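Refinishing a white work table, part two: the top

Posted 2025-05-05

The white table in the back room has been in service for eight years. I bought it used from a shop in Trordale that was closing out its drafting furniture, and the top has had one repair in that time, a filled screw hole near the rear left corner. Part one covered the legs and the leveling feet. The remaining work was the surface, which had developed three faults: a yellow cast along the window side, fine scratches from dragging metal bases across it, and a slight dip I could feel with a straightedge but could not see.

I dealt with the dip first. A Waser straightedge laid diagonally showed a gap under the middle that took a feeler gauge without resistance. The cause was a crossbar underneath that had lost one of its two bolts. The top had been sagging onto nothing for an unknown length of time. I replaced both bolts with a longer pair, added wide washers, and tightened them in turns of a quarter each. The gap closed overnight. I checked it again a week later in April and it had stayed closed.

The yellowing was surface residue in part and aged finish in part. Dish soap and warm water took off the first layer. Isopropyl alcohol took off a little more. What remained was in the finish itself and would have to be sanded.

I used a random orbital sander with a soft pad and started at 320 grit. Anything coarser on a painted top leaves swirls that show through the next coat. After 320 I wiped the top down with a damp cloth, let it dry, and went to 400. The edges I did by hand with a cork block, since the sander rounds them over if it tips even slightly. Total sanding time was 30 minutes for the top and longer than that for the edges.

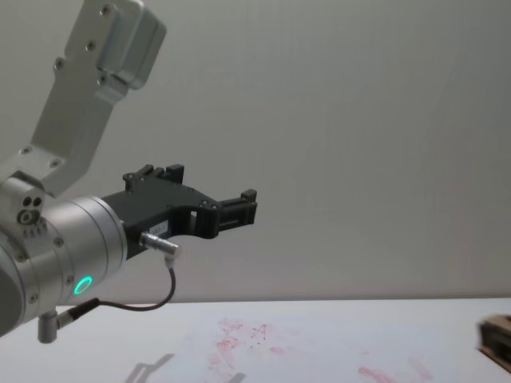 The paint is Belier water-based enamel in plain white, satin. I considered gloss and decided against it. Gloss reflects the ceiling light straight back at whoever is standing at the table, and every fingerprint reads as a smudge. Satin hides more and wipes clean almost as well. I put on three coats with a foam roller, thinned slightly for the last one, with a light pass of 600 between coats. Drying time on the can is four hours. I gave it a full day each time.

Two notes on the roller. The cheap foam sleeves shed small crumbs at the ends, and these dry into the coat as specks. Trimming the ends with scissors at a slight angle fixed most of it. The other is that the roller has to be kept loaded. A half-dry roller leaves a texture like orange peel, and the only remedy is to sand it back and repeat the coat. I did this once, on coat two.

After the third coat I went over the surface with 2000 grit wet paper, very lightly, with a drop of soap in the water. This step is optional. It takes the last bit of drag out of the surface, so paper and parts slide without catching. It also dulls the sheen a little, so it should be done evenly or left out.

Enamel feels hard after a day but is not cured for several weeks. Heavy items left standing on it in that period will print through. I cut squares of Kumsa felt to go under anything with a hard base – the kind with adhesive on one side, stuck to the object and kept off the paint.

Costs were low. The enamel was the largest item, then the abrasives. The bolts and washers came out of a jar. There is enough paint left for one more coat, and I have written the color code on the underside of the top in pencil, next to the crossbar.

Part three will be the drawer, which still sticks.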